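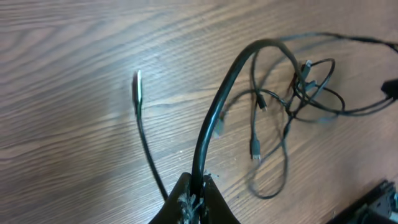
Can a robot sort out tangled cables yet? Or am I dreaming?
Posted by drawerofdoom

So I run the back end of a small repair counter (phones, tablets, the odd label printer) and I swear half my life goes to cords. We get donation boxes from the Womeria swap days, and last April I weighed one out of spite: 147 cables in a single box, all knotted up like Christmas lights. I keep seeing clips of robots folding shirts and loading dishwashers, and I'm wondering if anybody has gotten one to do the boring bench version of that. Pick one cord out of the pile, lay it off to the side, go get the next one. I don't need it fast! Overnight would be fine. I don't need it to coil anything either, though I wouldn't complain. Is this a thing I could put together as a hobbyist with a couple of small arms, or should I check back in ten years?

benchgoblin
Short version: you can get partway there, and the part you can get is kind of fun. 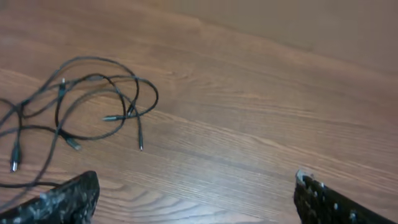 Cable is nasty stuff for a robot for the same reason it's nasty for you, there's no fixed shape to it. A mug is a mug wherever you set it down. A cord is different every single time, and when you pull on one piece of it three other pieces move. What trips people up first is figuring out which plug goes with which loop. Look at that pile on the left, thin black wire crossing over thin black wire, and there are five ends showing. Try tracing any one of them back with your finger and see how long before you lose it. Software loses it at the same spots. The ends themselves are a decent thing to aim for, though, the bright metal on the tips gives a camera something to find.

What I'd do on a hobby budget is go for the end, lift slow, and give it a little shake. Gravity does more untangling than any clever planning I ever wrote. If the whole pile comes up with it, put it down and try a different end. I ran that loop on a single arm over at the Clodholm makerspace and got 3,472 tries logged before I got bored. It was pretty good on piles of two or three cords, and it fell apart completely on real rat's nests. Anything with a lot of crossings I still did by hand.

Two arms help a ton, because one can pin while the other one pulls. If you're going that way, my order of business would be:

1. Clear the table down to bare wood or a plain mat. Clutter will eat your whole weekend.

2. Get one arm reliably picking up a single loose cord before you even power on the second.

3. Put the sorted cord far away from the pile. I mean as far as the arm can reach. Mine kept dragging the finished ones back in.

4. Route the arms' own wiring tight along the links, with some slack at the joints. You do not want the robot adding to the tangle. 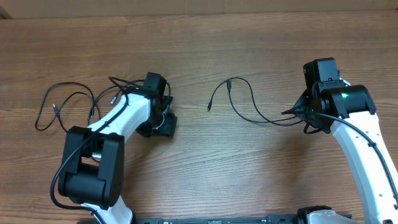
5. Have it stop when the pull gets heavy. I didn't at first, and I yanked the plug shell clean off a perfectly good charging cord. Sorry, cord.

So, yes as a project, no as an employee.

montes_mike_fan
just buy a bag of velcro ties lol. I paid 195 for a used arm off a guy in Montes and it has never once saved me a minute

solderandsnacks
I'm somewhere between the two above. We tried a rented setup at my old job (small shop, wiring harnesses mostly) and the picking wasn't what killed it, it was the babysitting. Every so often it would grab two cords as one, and then someone had to walk over, fix it and hit go again. For overnight runs that's a real problem, it'll just sit there from 2 a.m. on holding a knot.

One thing I'd add is to do a rough sort first. Pull out the thick stuff, power cords and monitor cables, and leave only the skinny ones in the pile. Thick cord is stiff and springs back when you let go, and the settings that work for skinny wire don't carry over. There's a pretty good thread on gripper pads over on the Nilance board too, look for the one on rubber versus foam. I went with rubber and I'd do it again.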